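Gravine Hair & Beauty – Frequently Asked Questions

Appointments

Do I need to book?
For colour, perms, extensions and bridal hair, yes. For a dry cut or a fringe trim you can walk in and we will fit you in if a chair is free. Mornings before 11 are usually the quietest.

How do I book?
Book online, ring the salon or call in at the desk. If you book online and can't see the stylist you want, ring us, as some hours are kept back for longer services and don't show on the website.

Can I bring someone with me?
One person is fine. There is a bench by the window and tea or coffee for both of you. Children may wait with you if they are happy to sit, but please keep them away from the colour trolleys.

What if I need to cancel?
Please give us 36 hours' notice. With less than that we keep the deposit. If you are ill, ring us and we will move the appointment once without charge.

What if I'm running late?
Ring if you can. We can usually manage up to 20 minutes for a cut. For colour we may have to shorten the service or rebook you – a full head of foils can't be hurried.

Colour

Why do I need a patch test?
Hair colour can cause an allergic reaction, even in people who have used it for years. We dab a small amount behind the ear or inside the elbow and ask you to leave it alone for two days. Tests are free, take a few minutes and need no appointment. If you haven't had colour with us for six months, you will need a new one.

I've used box dye at home. Does it matter?
It does, and please tell us even if it was a long time ago. Dark box dye in particular can lift unevenly. We may do a strand test first and will give you a price for colour correction before any work starts.

Can I go from dark brown to blonde in one visit?
Usually not. Most people need two or three visits with several weeks between them. Shanthi Paul, our colour manager, does the consultations for big changes and will tell you what your hair can take.

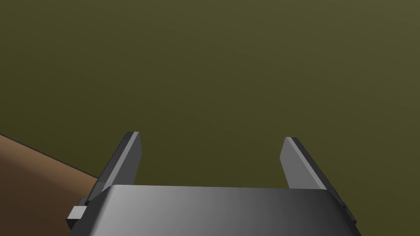
A computer-rendered view over a dark grey gripper.

Which products do you use?
We colour with Veltia and wash with Boltis. Both are on sale at the desk. If you react to fragrance, ask for the unscented Boltis shampoo when you book so that we have it at the basin.

Cuts and styling

Is a wash included in the price of a cut?
A wash and a rough dry are included. A full blow-dry is extra, and so is hot-tong styling.

Do you cut curly hair dry?
Yes, if you prefer it. Come with your hair clean, loose and worn the way you normally wear it, without heavy oil or gel. Dry curl cuts take longer, so choose "curl cut" on the booking page.

Do you charge men and women differently?
No. Prices go by length and by the time needed.

What happens if I'm not happy with my hair?
Tell us within seven days and we will adjust it free of charge. We don't give refunds on cuts, but we would much sooner put something right than have you live with it. Colour adjustments are done by the person who did the original work unless you ask for someone else.

Payment and vouchers

How much is the deposit?
It is 20 per cent of the price, taken when you book and knocked off the bill on the day. Walk-ins don't pay one.

Do your gift vouchers expire?
They last a year from the date of sale. They can be used for any service or product, and any balance stays on the voucher.

Finding us

Where can I park?
The Bhuiyan car park is roughly five minutes' walk away and is free after 6 pm. There are two short-stay bays outside the salon, but they are no use for colour appointments.

Is there step-free access?
Yes, through the side door. Ring the bell and we will open it. One of our basins can be raised and lowered, so mention it when you book and we will keep it for you.

Are you open late?
We take last appointments at 7 pm on two evenings a week. In June we add a third for wedding and prom bookings.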